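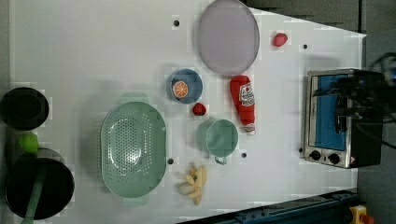
How has the Humovlow lunch club spent the second half of the grant? Mostly on food, rent and bus fares, in that order, with a smaller amount going on the new freezer and the repairs to the hall's back step.

Humovlow Community Lunches
Progress report to the Bandara Fund, second half-year

We are very glad to be writing this one, because the spring report was rather a gloomy read and we know you worried along with us. Since then we have served 3824 hot meals, against 1386 in the first half of the year, when the hall was shut for its roof for weeks on end and we were cooking out of the chapel kitchen with two rings and a great deal of patience.

Most of the growth has come from the Brarkavport side of the river. The old number four bus used to stop outside our door and no longer does, so people were walking up from the bridge, and in March several of our older regulars simply stopped coming. Your agreement to let us move money from the printing line to transport made a real difference. We have paid for 662 return fares, and the minibus now leaves Brarkavport library at half past eleven and gets everyone home before the schools come out. It is a cheerful bus (the singing started in June and shows no sign of stopping).

The menu has settled down too. Soup and bread to begin with, one meat dish, one without, and a pudding, which is usually crumble. We tried a salad table in July and it was politely ignored. The lentil pie, on the other hand, has been asked for so often that we have had the recipe typed up for people to take home.

Not everything has gone to plan. The cookery course for people living alone was meant to begin in the spring and only got going in September, as our tutor moved away and it took us a long while to find another. Eight people finished the first course and we would dearly like to run it twice more before next summer. We have also had to change our vegetable supplier. Solesari, who took over the round, deliver earlier and charge a little more for potatoes, though we have had far less to throw away.

On money: there is £606 left unspent on the equipment line, because the freezer was cheaper than the quote we sent you. We would like to put this towards a second hot cupboard — the present one is full by noon and the late plates have to wait their turn in the oven. Could you let us know whether you are happy with that before we order?

Between now and the next report we will be running the winter lunches, with an extra sitting in December, and asking everyone who comes what they would like changed. The accounts and the fare receipts are attached. You would be most welcome to join us for a meal, and if you are coming from the Brarkavport side we will keep you a seat on the bus.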